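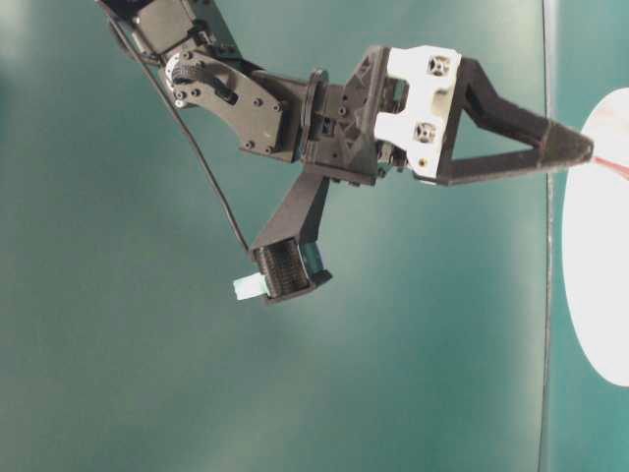
From: Abílio Pinheiro
To: arm-lab list
Date: Saturday, March 7, 2020
Subject: Re: [arm-lab] Budget lines for September

Tullell wrote:

> Can we please settle the equipment request before the form closes? I have
> us down for 3 more arms, printed parts in house, servos from Grunier.
> Macedo wants a line for spare fingers and I told him we have a printer,
> what does he think it's for. Also somebody put "misc. 600" at the bottom
> and I would like to know what misc. is.

Misc. is me. Sorry. I was going to come back and fill it in, and then I went to lunch.

It's for screws, cable, and all the stuff we buy one bag at a time on my card and then argue over. I went through last year's receipts and small hardware came to 257, with another 130 in shipping, most of it for packages I could have carried in my shirt pocket. If we place two proper orders a year I think we can get the shipping down a lot. The remainder of the 600 is for servos that die between now and next spring. They will. Grunier is fine to deal with but slow, and an arm waiting on one gear servo is a very expensive coat hook.

On the spare fingers, I'm with Macedo. Yes, we have a printer. We also have a line for the printer, and it's longer than the one at the cafeteria. The long open-frame fingers with the tapered tips take most of an afternoon, and if one comes out warped you find out at five o'clock. I'd rather put a few sets on a shelf before the new term than print them in a panic. That needs filament and somebody's hours, and right now the form has neither.

As for three arms, I'd ask for two. We don't have bench space for three unless the Vikier cabinet goes, and I've been hearing that the Vikier cabinet is going for as long as I've worked here. Two arms plus a full set of spare joints gets more use out of the money. If the department insists on giving us a third I will try to be brave.

One small request for whoever writes up the parts list: please put the screw sizes in. Last time it said "screws, assorted" and that is exactly what we got.

I can redo the spreadsheet Monday if there are no objections. Tullell, is the form still the one that loses everything when you hit Back?

Abílio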